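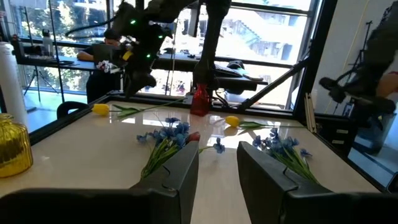 Home Issues Authors Submit
Search this journal Go

3. Color words in everyday descriptions of flowers

We asked 200 adults to write down, in their own words, the colors of flowers they remembered from home, from weddings and from the market at Krajčí. The answers were a joy to read! People reached for butter, brick, denim and old tea towels long before they reached for anything on a paint chart. Still, the basic words carried most of the load, and "yellow" was the steadiest of them all: writers who argued over blue and purple rarely argued over yellow.

The notes were sorted twice, first by Hudec and then by a second reader at Podance who had not seen the first sorting. The two readers disagreed on 14 notes, nearly all of them in the blue group.
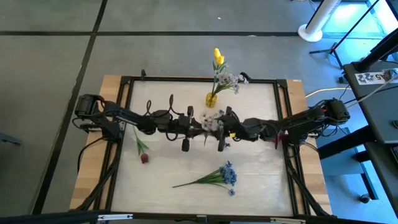

Figure 2. Table with a pale whitish-gray surface and a dark border, on gray carpet tile.

Background matters a great deal here. A flower remembered against a hedge tends to get a lighter word than one remembered against a wall, and older writers often name the wall too — a lovely habit, and one we had not planned for.
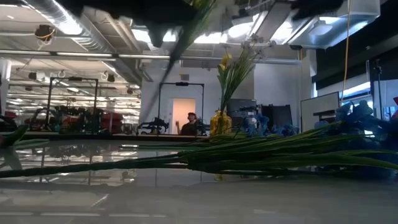 Do people use more color words for flowers they grew themselves?
They use more of them, and more unusual ones, though the gap shrinks for very common flowers such as daisies.

We then looked at how far a single strong color can stand in for the whole flower. Many notes skip shape entirely and give only the color and the place. A bright yellow tulip head over a cream-white surface, as in the picture below, is the kind of pairing our writers would have covered in two words, and we think the contrast does much of that work. Blue on green drew much longer notes. A follow-up in August will repeat the task with dried flowers.

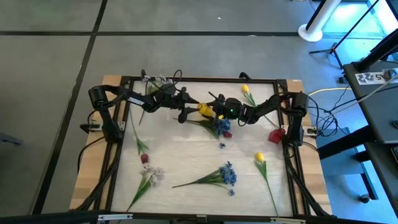
Short notes deserve more attention than they usually get, and we were delighted by how much they held. One writer gave us just "yellow, kitchen, Sunday." Something as plain as the bright yellow between the two black arms would suit a note of that length, with the pale surface left unsaid. We kept every such note in the analysis.

Comments (3)

Svetozár Hudec: The sorting sheets are up on the Skillo page now.

jokitz_reader: My mother called every rose "brick." Great section!

plotnine: Would like to see the blue group split out.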